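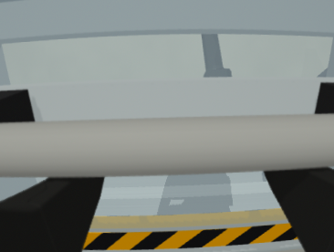
This site uses cookies to remember your settings and count visits. Accept | Manage

Planning a door opening for a two-arm press cell

By Hartmut Weidemann
June

7 comments | Share

The last tutorial ended with both arms moving in simulation and not much for them to do. In this one the right arm takes hold of the bar handle on the press door and lifts the door along its slide. The motion is short, but it uses most of what the planner offers: a grasp frame, a straight-line approach, contact rules and a constrained path.

You need Flumov with the planning and perception modules installed, the Irnier simulator, and the Broton press model from the downloads page. The gripper runs through the Noonan driver, which behaves the same in simulation as it does on hardware as far as your code is concerned. I assume you can already start the cell and jog both arms from the console.

1. Load the cell and check the frames

Start the simulator with the press scene and wait for the joint states to appear. Then list the frames. You want to see these five before going any further:

world
press_base
press_door
press_handle
right_tool

If press_handle is missing, you have the older press model, where the handle was part of the door mesh and had no frame of its own. Update the model. You can add the frame by hand, but every later step depends on it and small errors there are tedious to find.

Turn on the frame display and look at press_handle up close. Its x axis must lie along the bar. Its z axis must point away from the door, towards the side the gripper comes from. Getting the z axis backwards is the usual mistake, and the planner will then try to reach the handle through the machine and report that no solution exists.

Check the parent as well. The handle belongs to the door and the door belongs to the press base. If somebody has attached the handle straight to the base, it will stay where it is in the planning scene when the door moves, and the replanning in step 6 will fail.

2. Build the planning scene

The planner needs collision shapes for everything the arms could touch. For the press, use the simplified shapes supplied with the model. The full meshes work, but planning slows down a lot and the paths are no better.

Add the table, its rails and the uprights behind it as boxes. Add the left arm too. It does no work in this tutorial, and it still takes up space close to the machine, so leave its collision checking on throughout. I have seen people switch it off to get a first plan through quickly and then forget it for a month.

The loose parts on the table are a separate matter. The bolts, the square plates and the yellow disc lie low on the wood, and the right arm passes well above them. Put one flat box over that whole strip of table and mark it as a keep-out volume. Later, when you want to pick up the plates, you can replace the box with individual objects.

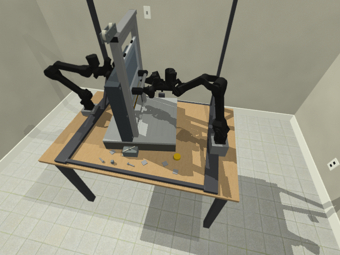

Handles need more care than table clutter. There is a bracket at each end of the bar, and the gripper has to close in the clear length between them. The simplified press model has the brackets as separate shapes named bracket_near and bracket_far. Keep them separate. If you merge them with the handle, you won't be able to allow contact with the bar while still forbidding contact with the brackets, and that is exactly what step 4 does.

Save the scene once it looks right. Reloading it from a file is much quicker than building it up again after every restart.

3. Define the grasp

A grasp in Flumov is a pose for the tool relative to an object, plus a finger opening before and after. Write it in the cell's grasp file:

grasp: handle_centre
object: press_handle
tool: right_tool
position: middle of bar
approach_axis: -z
roll_free: no
open_mm: 31
close_mm: 29
clearance_mm: 2

Open and close here are finger positions for this bar and these fingertips, so measure again if you have changed either. The gap between them is small on purpose. The arm has very little room near the brackets, and fingers that are only just open are less likely to catch on something on the way in.

Clearance is the distance the planner keeps between the open fingers and the brackets. Raise it and you may find no plan. Lower it and you rely on the handle pose being perfect.

Leave roll_free set to no for now. Turning the gripper about the approach axis would put the fingers along the bar, where they cannot close on it. A full turn the other way round is allowed, and you can add it as a second grasp called handle_centre_flipped. Copy the first entry and rotate the tool by half a turn. It gives the planner another wrist position to try, and in my cell it is often the one that gets picked.

Test the grasp without moving anything. Choose Preview from the grasp menu and a ghost gripper appears at the handle. Look at it from the side and from behind the wrist. The fingers should pass above and below the bar with the bar centred between them. 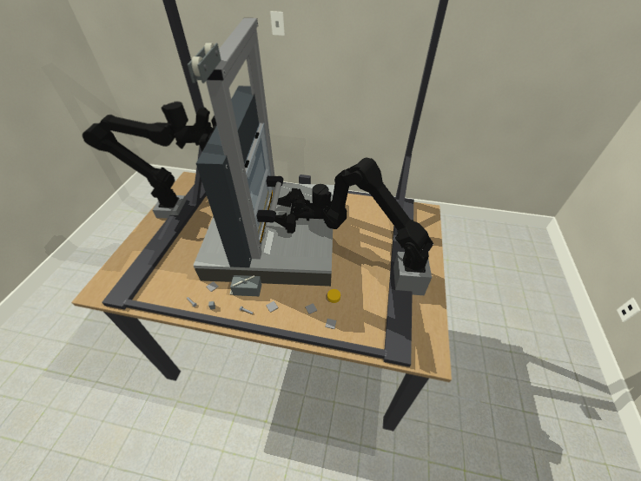
4. Plan the approach in two parts

Don't ask for a single plan from the rest pose to the grasp. It can work, but the last part of the path will come in at whatever angle suited the sampler, and the fingers may sweep across the door on the way.

Use a pre-grasp pose instead. It is the grasp pose moved back along the approach axis, far enough that the fingertips are clear of the brackets. Then make two calls:

plan_free(to = pregrasp)
plan_line(to = grasp, frame = press_handle)

The first is an ordinary free-space plan with all collision checks on. Run it a few times. If it succeeds only now and then, the pre-grasp is probably too close to the rail or to a joint limit, and moving it slightly usually helps more than giving the planner extra time.

The second is a straight line in the handle frame. Before it runs, allow contact between the fingers and the bar:

allow_contact(fingers, handle_bar)

Leave everything else forbidden, the brackets included. Also keep the wrist speed low on this segment. The default for free motion is much too fast for it.

When plan_line stops part of the way, it returns the fraction it managed. Print that number. A value near the end of the line nearly always means the fingers met a bracket shape. A value near the start means the arm ran into a joint limit, and the flipped grasp is worth a try.

5. Correct the pose with the wrist camera

In a perfect simulation the handle is where the model says it is. Your real press will be off by a little, so put the correction in now and test it in simulation with an error added on purpose.

Stop at the pre-grasp pose and call the bar detector on the wrist image. It looks for two long, nearly parallel edges and returns the centre line of the bar in the camera frame. A slight tilt is fine. The detector gives you position across the bar and the tilt, and tells you nothing about position along it, so keep the model's value for that direction.

Two settings matter. Mask out the fingers, otherwise their inner edges are picked up as candidates. Then set the region of interest to the gap between them — the warning stripes on the press have strong diagonal edges, and with the whole image in play they sometimes win.

Update press_handle with the result and call plan_line again. Don't reuse the line you planned before the correction.
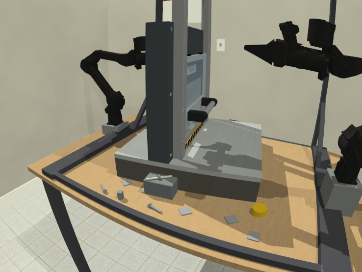
Add an error to the door pose in the simulator settings and repeat the run. Start small. If the correction makes the pose worse, check the camera-to-wrist transform before you touch the detector. It is easy to have it inverted and still get plausible numbers when the error is close to nothing.

6. Close, attach and lift

Close the fingers and wait for the Noonan driver to report a stable grip. It publishes a grip state with three values: moving, holding and empty. Continue only on holding. If it says empty, open, go back to the pre-grasp and start again from step 5.

Next, tell the planner what you are holding. You don't attach the door to the tool as you would a picked part. You declare a link between the tool and the door joint:

link_to_joint(right_tool, press_door_slide)

From here, every plan for the right arm has to respect the slide. Ask for a door position and Flumov works out the tool path. Begin with a small movement of the door, check that the tool stays lined up with the slide, and then ask for the full travel.

Run this part under the compliant controller at 200 Hz. Make it stiff along the slide and soft in the other directions. A stiff controller in every direction will fight the slide over the smallest misalignment, and you'll see the force reading climb steadily as the door moves.

7. Let go and back away

At the top, hold the position for a moment before opening the fingers. The Broton model has a latch that needs the door to be still. Then release in this order: open the fingers, remove the link, move back along the approach axis, and only then forbid contact with the bar again. If you forbid contact too early, the planner sees the arm starting in collision and refuses to move at all.

If things go wrong

"Start state in collision" after the release: see the order above.

"No solution" for the free plan: look at the keep-out box over the loose parts. It is probably too tall.

The door moves in the viewer but not in the planning scene: the handle's parent frame is wrong. Go back to step 1.

The grip state switches between moving and holding: the closing position is too tight for the bar. Open it up slightly and run again.

The finished grasp file and the script are in the downloads for this series, under press_door. The next part has the left arm working at the same time, and you'll need the scene file you saved in step 2.

Shared 18 times | 7 comments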